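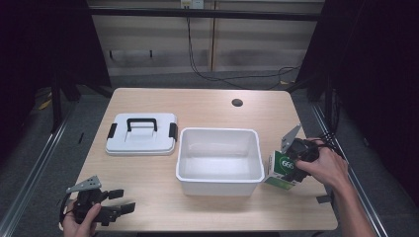
Wohnungsmarkt Busach: Mehr Baugenehmigungen, stabile Mieten und ein neues Quartier am Nordufer

Busach, 2020-03-08. Der Wohnungsbau in Busach hat kräftig Fahrt aufgenommen. Im vergangenen Jahr wurden in der Stadt und den angrenzenden Gemeinden 517 Wohnungen genehmigt, so viele wie nie seit Beginn der Auswertung durch das Maklerhaus Storus. Das geht aus dem Mietbericht hervor, den das Unternehmen heute veröffentlicht. Besonders erfreulich: Ein großer Teil der Genehmigungen entfällt auf Mehrfamilienhäuser, und davon wiederum viele auf Wohnungen mit zwei oder drei Zimmern, die in Busach seit Jahren am stärksten gesucht werden.

Bei den Mieten zeigt sich ein ruhigeres Bild. Im Bestand blieben die Angebotsmieten gegenüber dem Vorjahr nahezu unverändert, nur in der Altstadt und entlang der Bahnlinie zogen sie leicht an. Für Erstbezüge wird weiterhin deutlich mehr verlangt. Storus führt das vor allem auf gestiegene Baukosten und auf die bessere energetische Ausstattung zurück. Wer auf einen Aufzug oder einen Stellplatz verzichten kann, findet inzwischen auch im Süden der Stadt wieder passende Angebote – noch im Oktober war die Auswahl dort sehr überschaubar.

Großes Interesse weckt das Quartier am Nordufer, das Storus gemeinsam mit dem Projektentwickler Blackburn auf dem Gelände der früheren Ziegelei plant. Im ersten Bauabschnitt entstehen 60 Mietwohnungen in 5 Häusern, dazu eine Kindertagesstätte und ein kleiner Platz mit Blick auf den Fluss. Die alte Trockenhalle bleibt erhalten und wird zum Nachbarschaftstreff umgebaut. Wir freuen uns sehr, dass die Baugenehmigung vorliegt und die Vorbereitungen auf dem Grundstück beginnen können!

Die Häuser werden in Holz-Hybrid-Bauweise errichtet und an das Nahwärmenetz angeschlossen. Alle Wohnungen erhalten einen Balkon oder eine Terrasse, die Erdgeschosswohnungen sind barrierefrei zugänglich. Fahrräder lassen sich ebenerdig abstellen, für Lastenräder gibt es breitere Plätze direkt neben den Eingängen. Autos parken am Rand des Quartiers, der Innenbereich ist dem Fuß- und Radverkehr vorbehalten.

Auch in der Nachbargemeinde Loston bewegt sich etwas. Dort sind die Preise für gebrauchte Einfamilienhäuser erneut gestiegen, zugleich wechselten weniger Häuser den Eigentümer als im Jahr zuvor. Viele ältere Eigentümerinnen und Eigentümer würden sich nach Beobachtung von Storus gern verkleinern, möchten aber im Ort bleiben und finden keine geeignete Wohnung. Für Loston bereitet das Unternehmen deshalb eine Tauschbörse vor, bei der große und kleine Wohnungen im selben Ort vermittelt werden. Die Teilnahme ist kostenfrei, der Start soll noch in diesem Jahr erfolgen.

Für den Bericht wurden mehr als 1000 Miet- und Kaufangebote aus Busach und Loston ausgewertet, ergänzt durch eigene Vermittlungen. Möblierte Wohnungen auf Zeit, Wohnheimplätze und Ferienwohnungen sind nicht enthalten. Neu ist in dieser Ausgabe ein Kapitel zu den Nebenkosten, das nach Baujahr und Heizungsart unterscheidet. Gerade dazu hatten uns im letzten Jahr viele Leserinnen und Leser geschrieben – vielen Dank für die Anregungen!

Der vollständige Mietbericht liegt in der Geschäftsstelle von Storus in Busach aus und wird auf Wunsch per Post oder als PDF zugesandt. Interessierte am Quartier am Nordufer können sich ab sofort unverbindlich vormerken lassen. Grundrisse und Angaben zu den Mieten folgen, sobald die Ausführungsplanung abgeschlossen ist.

Über Storus
Storus vermittelt und verwaltet Wohnimmobilien in Busach, Loston und Umgebung. Der Mietbericht erscheint einmal jährlich.

Pressekontakt
Storus, Pressestelle, Busach
Abdruck honorarfrei, Belegexemplar erbeten.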